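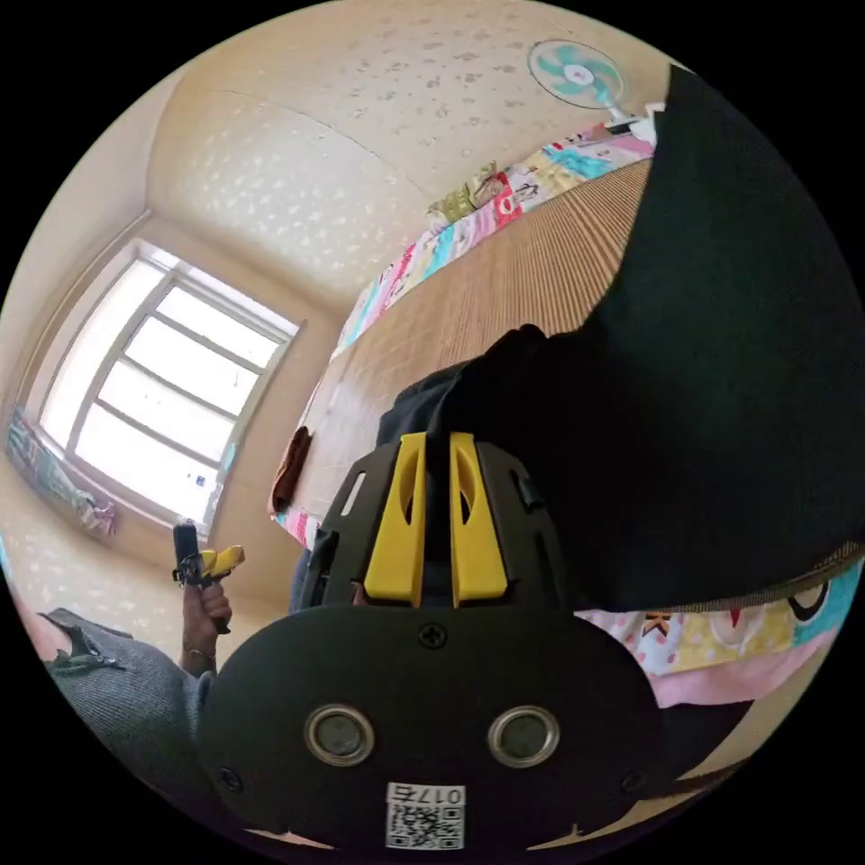
Bedroom task, dark fabric over the bamboo mat, right-hand gripper nearest.

Pre-replay software checklist, clothes folding set
Project: Mumer
Filled in by: Ermira Shehu
Second reader: Érica Rezende
Date: Nov 18, 2020

I've ticked as I went and written my comments under each line, so apologies to Érica for the rambling. Anything marked HOLD stays off the training machine until one of us clears it.

1. Left and right streams assigned to the correct tool
OK. I check this against the sticker on the housing, never the folder name (we got stung by that in the Gamano set and I lost an afternoon to it). The loader reads the codes by itself now, but it still gives up when the sticker is in deep shadow, and then it falls back on whichever stream was plugged in first. Please look with your own eyes too.

2. Clocks agree between both tools
OK after a fix. The left stream lagged by 9 frames at the start. I re-ran the sync script and it came good. I'd like the script to refuse to carry on when it finds a gap like that, instead of printing a polite little warning that scrolls off the top of the screen!

3. Lens calibration file loaded and matches the tool
OK. The loader was still pointing at the Willems file when I opened it, so the slats on the mat came out wavy after correction when they ought to be straight. Swapped it and they straightened up nicely. A bed mat is a lovely free calibration check, all those parallel lines.

4. Tracking holds through the whole episode
HOLD on 2 episodes. Whenever dark cloth fills a big part of the view the tracker has very little to grip on to, and the position drifts towards the wall. The patterned bedding and the window bars usually save it. I've left the drift limit where it was, so please don't loosen it just to get these two through.

5. Finger opening reads sensibly
OK, with a grumble. Fully closed should read zero and the log says slightly more than that. It's the same offset in every episode so I've put it in the config, but it wants doing properly before December.

6. Cloth mask covers the garment and nothing else
Part OK. White knit on a pink pillow, no trouble at all. Black on black is another matter.

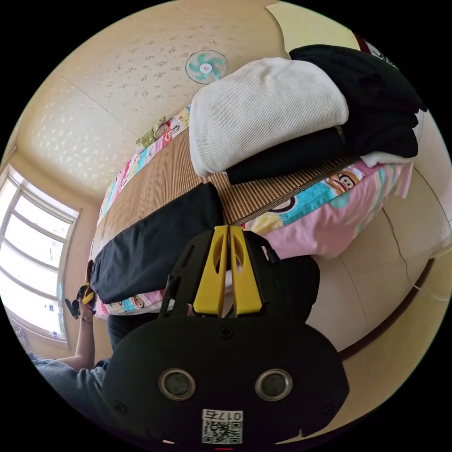
The mask likes to swallow the gripper housing along with the black item on the mat, and then the planner thinks the garment is attached to the tool and won't plan a grasp on it. I've switched on the fixed housing mask for both streams, which cuts the tool out before the cloth model sees anything. Better, but a shiny crease close to the fingers can still be lost. Stacked black clothes are also coming out as one big lump, so no layer labels on those for now.

7. Person masked out of the planner's input
OK. Hands, sleeves and trousers all need to go. Do check the lower left corner – that's where I keep finding a bit of knee or elbow that the mask has missed.

8. Exposure near the window
OK. The glass is almost white and I'm not bothered, provided the mat next to it still shows its slats.

9. Speed and workspace limits set before replay on the arm
OK. 183 mm per second in the config, and I read it back from the controller as well, as the Jultorness driver has been known to ignore the file and keep its old value. The bed edge is in as a hard boundary. Stop button tested from the keyboard and from the wall.

10. Dry run in the simulator
OK for everything except the held episodes. All 128 replays finished with no joint limit faults. One wrist turn looked a bit keen for my taste, so I've slowed the wrist down and noted it in the config.

Still to do
Érica, could you go over line 4 and tell me if you'd cut the episodes short or drop them? I lean towards cutting. I'll chase the finger offset myself, and I've opened a ticket for the sync warning.

Cleared for replay: yes, apart from line 4
Cleared for training: not yet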